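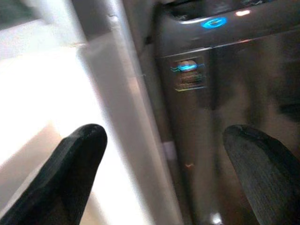 4. Recording demonstrations at an appliance

Section 4 covers the recording of teleoperated demonstrations with the Livel two-arm station at a top-loading washing machine. It assumes that the arms have been homed (Section 2) and that the head and wrist cameras have passed the alignment check (Section 3). Steps that differ for front-loading machines are in Appendix C.

Revised 2 October 2025. The label list in 4.6 replaces the one issued in August.

4.1 Before you start

The operator works the leader arms. A second person, called the monitor in this guide, watches the live views, starts and stops each episode, and enters the labels. One person must not do both jobs during a session.

You need:
- a Livel station with both arms powered and the recorder connected
- the task card for the session (Jaber set, cards J-1 to J-14)
- the objects named on the task card
- an empty session folder on the recorder drive
- a clear route for the operator to reach the stop button

CAUTION: Disconnect the water supply hoses before recording any task from the Jaber set. The machine may be left plugged in so that its indicator lights behave normally, but no cycle may be started.

4.2 Placing the base

1. Roll the base up to the front of the machine and square it to the front panel.
2. Lower both arms to the rest pose.
3. Raise each arm in turn until the gripper is level with the front lip of the machine.
4. Check that each gripper can reach the far side of the tub opening without the elbow locking straight. If it cannot, move the base closer and repeat from step 2.
5. Lock the casters.
6. Select Store Base Pose on the recorder. The value is written into every episode until you store a new one.

Note: Do not correct a poor base position by changing the arm limits in software. Episodes recorded with altered limits are rejected at import.

4.3 Approach poses and cables 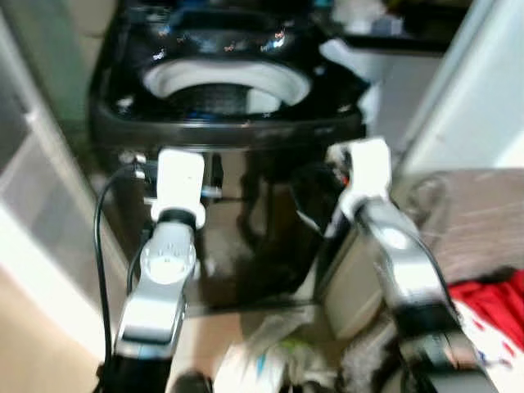 An approach pose is the last position of the arms before first contact with the machine or an object. It is recorded as part of the episode and the model learns from it, so it should be reached in a single smooth movement and held briefly. For tasks that begin at the tub, bring the grippers up from the floor side toward the front edge. The left gripper, with its fingers close together just under the black front lip, is in a usable position for such a start, and the right can wait near the right front side of the machine. Keep both out of the tub opening until the monitor calls the start. Each arm's cable should follow the outer side of its arm, as both do at this point, and the loop by the front left corner of the machine needs enough slack for the full upward reach.

To check the cables:

1. Move the left arm slowly through its full upward reach. The loop may flatten but must not go tight.
2. Turn the left wrist to both end stops.
3. Repeat steps 1 and 2 with the right arm.
4. If a cable catches on the machine lid, a hinge or a control knob, refasten it at the clip nearest the wrist and start again from step 1.

CAUTION: A caught cable can pull out of the wrist connector without raising a fault. The wrist view then freezes on its last good image while the recorder continues to run. Watch the time counter in the corner of each wrist view.

4.4 Lighting and reflections

Glossy panels are the most common source of trouble in wrist views. A dark polished front reflects the arms, the floor and anyone standing nearby, and a white cabinet beside it can wash out entirely. Auto exposure makes both problems worse, as brightness shifts every time the gripper passes from one surface to the other.

1. Set the room lights to the level you intend to keep for the whole session. The reading at the front lip should be 700 lux or higher.
2. Place the right gripper against open air in front of the darkest panel and select Lock Exposure.
3. Move the gripper toward the nearest white surface. Some loss of detail is acceptable. Loss of the fingertips is not.
4. Repeat for the left gripper.
5. Ask the monitor to stand where they will stand during recording, and check both wrist views for a moving reflection.

Illuminated buttons and displays on the machine may smear into short streaks when the wrist is moving. Do not cover them with tape. Several cards in the Jaber set use the lights as a cue, and a taped panel makes the episode unusable for those cards.

If fast wrist motion blurs the whole view, reduce the leader arm gain by one step before trying a shorter exposure. Short exposures bring out flicker from LED ceiling lights.

4.5 Recording soft and thin objects

Cloth and bags are recorded under the same procedure, with two differences. The object has no fixed shape, so the start state cannot be matched exactly between episodes, and the closed gripper gives little reading of how much material it holds.
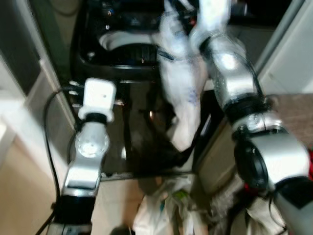

Grasps on thin plastic should be judged from the head view first and the gripper readout second. The readout shows the finger gap only, and a single layer of film is below its resolution. In the head view, look for the object to follow the arm. The crumpled white bag in the right gripper hangs down and twists into a narrow fold, a shape that is plain enough from the head even though the arm itself is partly blurred. Note also what the hanging bag does to the view: it falls through the middle of the image, above the pile of bags on the floor between the arms. White film over white film is hard to separate. Move the held item to one side before the other arm goes down for its next grasp.

1. Place the objects within reach of both arms, on the floor or on the surface named on the task card.
2. Loosen the pile by hand between episodes. Do not arrange it.
3. Start the episode with both grippers open and above the pile.
4. Close on the object once. If the grasp misses, open fully, lift clear, and try again within the same episode.
5. After three missed grasps, stop the episode and label it FAIL-GRASP. Do not delete it.
6. Carry the object to the target on the task card, open the gripper, and hold still until the monitor calls the stop.

Note: Recovery from a missed grasp is wanted data. Operators tend to restart after a miss in order to keep the set clean, and the resulting model has no examples of what to do when its first attempt fails. In the first Sasdale collection, 338 episodes were kept and only a handful held a second attempt. The collection had to be extended.

Items near the work area that do not appear on the task card may stay where they are. Vary them between sessions – a cloth on the next counter, a different mat – and leave them alone during a session. Do not hand objects to the robot.

4.6 Labels

The monitor enters one outcome label per episode, directly after the stop.

DONE – the task card was completed with no human contact.
DONE-RETRY – completed, with one or more repeated grasps.
FAIL-GRASP – stopped after three missed grasps.
FAIL-DROP – the object was released away from the target and could not be reached.
FAIL-CONTACT – an arm pushed against the machine hard enough to raise a force warning.
VOID – a camera, cable or recorder fault. Enter the fault in the comment field.

If operator and monitor disagree on the outcome, enter the label that reads lower on the list and add a comment. Labels can be changed at review. Times cannot.

4.7 Session length and storage

Stop recording after 50 minutes and rest the operator for at least ten. Leader arm traces show shorter, jerkier corrections as the operator tires, and these pass straight into the training set.

A session folder holds up to 512 episodes. The recorder refuses to start a new episode when the folder is full. Create a new folder and store the base pose again (4.2, step 6), even if the base has not moved.

To close a session:

1. Move both arms to the rest pose.
2. Select End Session and wait for the checksum line.
3. Compare the episode count on the recorder with the count on the monitor's sheet.
4. Copy the folder to the transfer drive. Leave the original in place until the import report arrives.

A full set for one task card is nearly 199 gigabytes with all camera streams enabled. Use a wired connection for the copy.

4.8 Faults during recording

Code R-11, stream gap: one camera has dropped images. Stop, label the episode VOID, and reseat the connector at the wrist or head.

Code R-14, clock drift: the arm and camera clocks no longer match. Restart the recorder. Episodes recorded before the code appeared are safe to keep.

Code R-20, leader mismatch: a leader arm and its follower differ by more than the allowed angle. Return both to the rest pose and re-engage. Do not force the leader arm into line while the follower is powered.

Codes not listed here are in Appendix A. Report repeated R-20 faults to Finn Tiedemann at Tatetti field support, with the station serial number and the last session folder name.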